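Relabeling and Inventorying a Small Wet Lab

This procedure covers a full relabel of reagent bottles, working solutions and sample containers in a single-room wet lab. It was written for the teaching lab at the Gronmont site, where the list had 633 containers at the last pass, and it should work in any room of similar size. It does not cover gas cylinders, radioactive material or controlled substances, which have their own records.

Before you start

You will need:

Blank labels rated for the storage conditions in the room. We use the Pukora polyester roll of 700 for shelves and refrigerators. Freezer stock needs a cryogenic label; the polyester adhesive lets go in the cold.
A thermal transfer printer and a resin ribbon. Wax ribbon smears under ethanol.
A barcode scanner, or a tablet that can scan.
Lint-free wipes and a squeeze bottle of 70% ethanol.
Gloves, eye protection and a lab coat.
The current safety data sheets, open in a folder you can search.
Waste containers, labeled before anything goes in them.

Export the existing inventory to a spreadsheet and save it under a new name. Leave the original file alone until the last section of this page is complete.

Choosing an ID format

Use a plain serial number. Do not put the shelf, the hazard class or the year in the number. Containers move, get reclassified and outlive the person who designed the code, and each of those changes then requires a new label. Location and hazard belong in their own columns.

Start at 100 so that every ID has at least three digits. A one-digit ID is easily mistaken for a bottle count or a shelf number when someone reads it off a handwritten note. Never reuse an ID after disposal. Mark the record as closed and leave the number where it is.

Kits get one ID for the outer box and a separate ID for each component that can be used up independently. Items that are always replaced together share the box ID.

Dividing the room

Split the room into zones that one pair of people can finish in a single session. A refrigerator is one zone. A run of shelving is one zone. Open benches are a zone each, and they are done last: containers on a bench usually belong somewhere else, and most of them will have been returned by the time you get there.

Post the zone map on the door. Cross off each zone when its records have been entered, not when the labels are on.
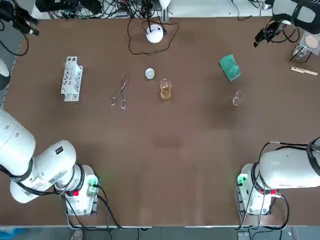
Printing and applying labels

1. Print one test label with the longest chemical name in the zone. If the name wraps to a third line, reduce the font size for the whole zone. Mixed font sizes look like mixed hazard levels to a new user.

2. Put on gloves and check the container for cracks, crystals around the cap, bulging or discoloration. If you find crystals on an ether, or on anything else that can form peroxides, do not touch it. Close the cabinet and call the safety office.

3. Wipe the label area with ethanol and let it dry. Skip the ethanol on containers whose original label is printed in soluble ink and use a dry wipe.

4. Apply the new label below the manufacturer's label. Do not cover the lot number, the hazard pictograms or the expiration date. On small bottles, wrap the label as a flag with the adhesive faces together and the barcode on the outside.

5. Press from the center outward. Round bottles need firm pressure at both ends of the label; this is where lifting starts.

6. Scan the barcode before putting the container down. A label that will not scan on a clean bottle will not scan later either. Reprint it and void the first one.

Barcodes on narrow tubes should run along the tube. A code that wraps around the curve reads intermittently, and the failure tends to be blamed on the scanner.

Recording each container

Enter these fields for every item:

ID
Chemical or solution name, spelled as on the safety data sheet
CAS number, if there is one
Concentration and solvent
Supplier and lot number
Date received and date opened
Container size and approximate amount left
Location
Responsible group

For solutions made in house, add the preparer's initials, the preparation date and the IDs of the parent reagents. The last of these takes the most time and is the field most often left blank. It is also the only way to trace a bad batch back to a bad bottle, so enter it while the notebook is still open.

Work in pairs. One person handles containers and reads aloud, and the other types and reads back.

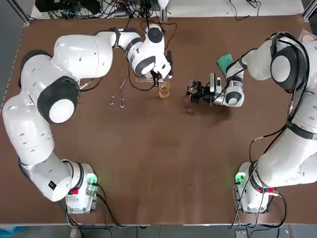
Swap roles at every shelf. Reading errors climb quickly when the same person has been reading small print for a long stretch, and lot numbers suffer first.

Record the amount left in quarters: full, three quarters, half, one quarter, empty. Finer estimates are out of date within a day and slow the pass considerably. The exception is anything with a legal storage limit, which should be weighed.

Unknowns

Any container without a readable name goes on the unknowns list. Give it an ID, enter "unknown" as the name, and record the cap color, the physical state and the place it was found. Do not open it and do not smell it. Circulate the list to all groups with a deadline. Unclaimed items go out as unknown waste, which costs more than identified waste.

Location codes

Label the furniture before the containers. Each cabinet gets a letter and each shelf a number, counted from the bottom. In the Walczak cabinets the shelves are adjustable, so the shelf number goes on the shelf itself and moves with it. Refrigerator door racks are separate locations from the shelves behind them.

Flammables, acids, bases and oxidizers are assigned to cabinets before any bottle is moved. Write the assignment on the zone map. Nitric acid is stored apart from organic acids, in its own tray.

Importing and checking

Import the finished spreadsheet into the inventory database. In Trillitz, map the ID column first and set it to text; if it is read as a number, the duplicate check does not run. Import one zone, look at the error log, correct the spreadsheet and import the rest.

Then run a check in both directions. Take a random selection of records and find the containers. Take a random selection of containers and find the records. If more than 2 items in any zone fail, repeat that zone in full.

Common faults at this stage:

Trailing spaces in CAS numbers, which break the safety data sheet link
Opened dates earlier than received dates
The same lot entered with and without hyphens
Containers moved during the pass and recorded twice

When the check passes, archive the old file as read-only and take down the zone map. Repeat the pass every December, using the closing date of the previous one as the filter for new records. New deliveries between passes are labeled at the receiving desk before they enter the room.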